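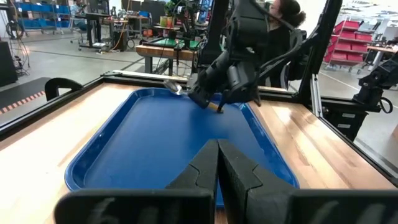 Alina Enache keeps the episode log for the Misus project at Bernero, and she begins with the rejects. Of the last 100 demonstrations recorded on the two-arm cell, 59 were kept for training. "Most of what we drop is hesitation," she says. "The operator stops halfway to think, and the model learns to stop halfway as well."

The current task is placing utensils in a tray. An operator drives both arms, and joint positions and wrist camera video are stored together. Enache prefers short episodes. Anything over 13 seconds is flagged and watched again before it goes in.

She varies the tray angle between episodes, and the starting position of the utensil. "If the tray is always square to the table, you get a policy for a square tray." Lighting is left alone for now. It will be changed in November, once the grasp itself is stable.

Failed grasps are a separate matter. A miss followed by a clean second attempt is kept and tagged as a recovery. A miss with no correction is deleted. "We argued over that. Lâm, our earlier set, had no recoveries in it, and the arm would close on air and carry on to the tray."

Labels are still typed by hand, 2 fields per episode: outcome and operator.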